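# Putting the column back into service

I promised in June that I would write down how we do the weekly care of the cell, and then I did not do it. Now we had the machine out of work for some days, so I have a fresh memory and no excuse.

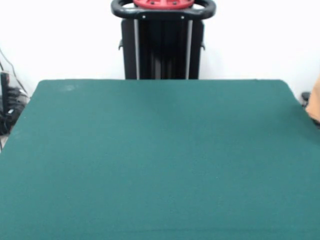
## What the machine is

We call it Skavska, after the project that paid for it. It is a column on a mobile base which stands behind a table with green felt. The arms ride on a carriage that goes up and down. I look after it together with Marlene Ouellet, who did the same job at Girard before she came to us and who has much more patience than I have with bolts.

The cell is small, and it does mostly sorting and folding work. For this kind of work the position of the column against the table is everything. If the column is some millimeters to the left, the left arm still reaches its corner but the right arm complains. The software can correct a part of it. I prefer that it has nothing to correct.

## The noise

It started with a short click when the carriage passed the middle of its travel. Only upward, never downward. I listened to it for 8 days and told myself it was a cable touching a panel. It was not a very scientific period.

Then Marlene put her hand on the side of the column during a slow move and said, "This is inside." So we stopped the jobs, parked the carriage, switched off at the main switch and hung the lock on it. Please do this also when you only want to look. A vertical axis has weight on it, and the brake is a part like every other part, it can be worn. We put the support block under the carriage before any cover comes off, and the person who puts the block is the only one who removes it.

When the front cover was off, we found the reason quite fast. One screw of a guide rail had come up a little, and the carriage was kissing its head on the way. The mark on the carriage was small and shiny. I was relieved, because I had already been reading prices for a new bearing set.

## Screws, in the right order

There are 60 screws on the two rails together. We checked all of them, and 17 were below the value in our sheet. The sheet comes from Trerov, the company which built the column for us, and I will not copy the torque here because yours is surely different.

What I can share is the order. We begin in the middle of the rail and go outward, one up, one down. The first time I did this work, two years ago, I began at the bottom and went straight to the top, like closing a jacket. The rail got a very small bend and the motor current showed it for weeks. After the tightening we put a paint line across each screw head. Next time, you only need a lamp and your eyes.

We cleaned the old grease with a cloth that does not lose fibers. This matters more for us than for other people, I think, because the felt gives dust all the time and the dust likes grease. The old grease near the bottom was gray and almost like paste. The new one goes on thin. Then we move the carriage by hand up and down several times, with two people, and wipe what comes out at the ends.

## The table

I am often asked why we have felt on it. It is quiet, small parts don't roll away, and the gripper fingers can press a little without damage. The bad side is that it moves. Ours had gone slack on one side, so Nisreen Matar pulled it again and fixed it from below. She also brushed it in one direction only. I found this a bit too much, but the camera pictures really look more even afterwards.

There is a pale scuff on the felt, toward the left at the back. I have tried a damp cloth and a soft brush and I have given up. It doesn't disturb the detection, so it can stay until we change the felt.

## Reference position again

After the cover was closed, the homing had to be done new. Our steps are:

1. Clear the table completely and move the chairs away.
2. Power on with the speed limited, one person at the stop button.
3. Home the vertical axis, then the arms, never together.
4. Measure from the back edge of the table to the column, on both sides.
5. Lock the base and measure one more time.

Step five is there since locking the wheels can shift the base. I was sure ours did not do this. It did, by 2 mm on the one side.

Then we ran the empty cycle, which is the full program with nothing to pick up. We let it go 173 times, through lunch and most of the afternoon, and I wrote down the motor current at the beginning and at the end. The two values were close, and the click did not come back.

## Still open

The cables. I am a little ashamed of the corner on the left, where they hang in a bundle that has grown with every small change. I want to have labels on both ends and a proper channel along the wall. Leltemness, where we buy such material, has the wide channel with the lid, and the order is written but not sent – I still have to measure how long it must be.

Also the rail check was not in our calendar, only the greasing. Marlene has now put it in, every second month, with the paint lines as a quick look in between. If somebody has a similar column and uses thread lock on the rail screws, please write to me how it went. Trerov says it is not necessary, and I am not so sure anymore.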